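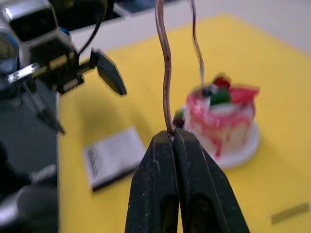

Every August the town of Dostton cuts a cake for itself, and every August the local paper prints the weight of it as though weight were news. I have been to the founders' fair there twice and I still couldn't tell you who the founders were. The cake I can describe, because the town's cakes all look alike: white sides, bright pink frosting running down them in uneven trails, much like the toy one on the yellow surface in the photograph. The leaflet calls this the Dostton drip and says bakers in the town have done it that way for centuries. I doubt that very much.

Food traditions have become a serious business for small towns that have lost the other kinds. Braldale has a pudding. Joduvia, further up the coast, has a smoked bun with its own road sign. Each comes with a story, and the stories have a family likeness. A cook makes a mistake, a visiting lord enjoys it, and the recipe passes from mother to daughter until a tea room gets hold of it.

The Dostton version has a baker's girl who knocks a pan of hot icing over a wedding cake in 1,693 separate retellings, or so it feels after an afternoon on the high street. The date of the wedding moves about. On the tea towels it is before the church tower was built, and in the church it is after. What stays fixed is the colour, which ought to bother people more than it does. A pink that bright was not something a country baker could easily put on a cake before dyes came in bottles, and sugar in that quantity would have cost her a good part of the year's takings.

Ysaline Mallet has spent longer on this than I have. She went through the parish accounts, the fair programmes and a box of trade cards in the county record office, and found 271 mentions of food sold at the fair. There were pies, eels, gingerbread, a great deal of beer. The drip cake turns up only in the last 30 years, first in an advertisement for a café called Tamura's, which has since closed.

"I wasn't trying to spoil it," she told me. "I wanted to find the girl. I'd have been delighted to find the girl."
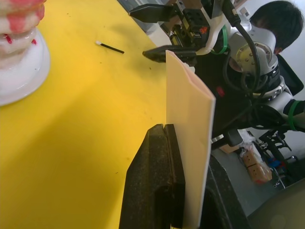

She showed her notes to the people who run the fair and was thanked for them. The leaflet was reprinted the next spring with the same wording and a nicer typeface. I asked at the information desk whether the story was true and was told that it was traditional, a word that does a lot of lifting in these places.

Does it matter? The usual defence is that all customs were new once, and I accept that. If Dostton wants to pour pink icing over a cake each summer, it needs no permission from history. My complaint is with the invoice. A slice at the fair costs 3 pounds more than the same sponge without the drips, and the difference is being charged for age. Antique dealers who work that way get letters from trading standards.

There is also the matter of what gets pushed out. The gingerbread in Mallet's notes was sold at the fair for generations, stamped with a bird that she thinks may have come from an inn sign. I looked for it last summer on every stall and didn't see a piece of it. One woman selling fudge remembered her grandmother's mould, and thought a cousin might have it in Braldale.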